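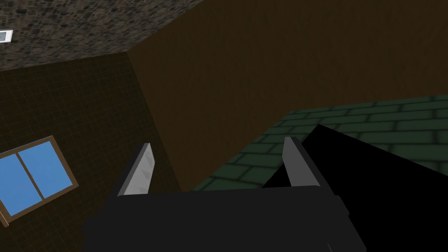 The wrist view in a Leltach practice room, with the gripper open.

I have spent most of the winter using Leltach, a paid service that lets you train and test a robot arm inside simulated rooms before you let it loose on a real bench. I pay for it out of the budget of a small workshop that repairs and refits laboratory furniture. We have one arm, and it passes parts to a person. My view, after four months, is that Leltach is worth having, that it is sold with the wrong promise, and that the people who would get the most from it are being put off by the way it is priced.

The promise on the front page is that a policy trained in Leltach will work on your own arm the same day. I do not believe this, and I doubt that many of the firm's own engineers do. Ours did not work the same day. It worked after nine days, which I thought was quick. Had the page said nine days I would have signed up just as readily and been a good deal less cross on day two.

What you get for the money is a library of rooms, a set of standard arms and grippers, a tool for bringing in your own parts, and hours on the firm's machines. You choose an arm, drop it into a room, set the task, and then either drive it yourself to make demonstrations or let it practise alone. The wrist camera is the view most people will train on, and it is the one I look at all day. It shows two pale fingers, the dark body of the gripper, and whatever lies beyond.

The rooms are odd places. No builder would put grey stone next to a brown wall and then carry on in dark green brick. New users tend to complain about this. Ekaette Bako, who runs the other arm project on our estate, gave up her trial in the first week over it. She wanted a room that looked like her room, with her strip lights and her scuffed vinyl, and she felt she was being given a doll's house. I understand that, but I think she was wrong to stop there.

The mixed surfaces are doing a job. If every practice room had the same cream walls as our workshop, the arm would learn cream walls. We found this out with an older package called Pal, which we used for a year before Leltach. Pal let you scan your own room, and the result was handsome. Visitors liked it. The arm trained in it did very well until we moved a shelving unit to the other side of the bench, and after that it reached for parts as though it had never seen one. We trained it again, and then the afternoon sun came round in spring and we trained it a third time. A tool that makes you start over when the light changes has not saved you anything.

Leltach changes the walls, floor, windows and camera tilt from one episode to the next. You can set how far each of these is allowed to wander. I started with the settings low, got a policy that looked excellent in simulation and poor on the bench, then turned them up and got the reverse. Scores on the screen went down and the real arm got better. Anyone reviewing this product by its own dashboard will come to the wrong conclusion, and I have read two reviews that did.

There are limits to the wandering that I would like to see widened. The light is the main one. The views I work with are evenly lit and rather dim, and the shadows I fight in real life come from a person leaning over the bench in a dark jumper. You can ask for a hard lamp in a fixed place. You cannot ask for a lamp that somebody keeps walking in front of. I raised this with support in December and was told it was planned. Tomomi Takeda, who answers most of the tickets and answers them well, sent me a workaround using a moving panel. It is fiddly, but it does the job for slow tasks.

Contact is the second weakness. Closing the fingers on a rigid block is fine. Closing them on a strip of rubber edging is not, and half of what we handle is rubber edging. The strip either behaves like a plank or slides through as if greased. I ended up collecting those demonstrations on the real arm, 300 of them, over two dull weeks. Nothing on the product page says that soft parts are a poor fit. It should, in plain words, near the top.

The third is the import tool for your own parts. It takes the common file types and it keeps the sizes right, which Pal did not always manage. But it guesses the weight from the volume and hides the box where you correct it. Our hollow brackets came in as solid metal, and for three days the arm was learning to heave. I only noticed when Vivek Kanaujia, our apprentice, asked why it was bracing itself to lift something he could balance on one finger.

Now the price. Leltach charges by the machine hour, sold in blocks. The smallest block is 20 hours, and it is enough to follow the tutorial and be disappointed. The next is 410 hours, which we bought, and which saw us through to a working policy with some left over. There is nothing in between. For a university group this is probably no trouble. For a firm of our size it is the difference between buying something and asking permission to buy something, and I know of two workshops that looked at those blocks and went back to teaching waypoints by hand.

I think the firm has misjudged who its customers are. The sales talk is aimed at people with a row of arms and a team to mind them. Those people can build their own simulator, and plenty have. The people who cannot are the ones with a single arm, bought second-hand, and one employee who is good with computers. For them a library of strange rooms and a decent gripper model is a real saving. Every hour the arm spends practising in simulation is an hour the real one can be doing paid work, and it cannot crack a finger pad while it is there. We broke six pads in the last year of Pal. We have broken one since the change, and I did that with my elbow.

There is an argument against all this which I take seriously. Ravindra Bisht fits arms for small manufacturers across the county, and he holds that simulation of any sort is a detour at our scale. He would have us make 2,000 real demonstrations, slowly, as part of the working day, and be done. He points out that real demonstrations come with real light and real rubber at no extra charge. He is right about the rubber, as I have said. Where I part from him is on the time. Two thousand demonstrations is somebody's job for a season. And when the gripper is changed, as ours will be this year, a good share of them will have to be made again. In Leltach I change the gripper from a menu and leave it running overnight.

I would also say that the practice of driving the simulated arm has been good for the people here. Tayla Pirihi had never touched the real one, partly out of worry about the cost of hitting something. She spent a few lunch hours in the practice rooms with nothing to pick up at all, just moving the open gripper about, tilting the wrist and learning which way the view swings when the elbow comes up. She now runs our arm three mornings a week. The firm does not mention this use anywhere, and I would put it above half of what they do mention.

As to the alternatives, I have only looked closely at one. Gokham offers a similar service with better light and a much better model of soft materials. It also ties you to their own arm. If you were starting from nothing, and handled cloth or foam, I would tell you to look there first. We already owned an arm, so it was never really open to us. I would not go back to Pal, though I miss its scanner for making drawings of the workshop.

What I would like from Leltach is modest. Offer a block of hours that a small firm can buy without a meeting. Put the weight box where people can see it. Take "same day" off the front page and tell buyers to allow two weeks. Say that soft parts need real demonstrations and suggest how many. And explain the rooms on the first screen of the tutorial, before another sensible person looks at a stone wall meeting a brown one and closes the window.

We have renewed for another block. The new gripper comes from Triltstead next month, with longer fingers and a narrower palm, and I have already set up its double in the practice rooms. It is missing brackets at the moment, mostly on the left side, and I think I have the wrist offset wrong by a few millimetres.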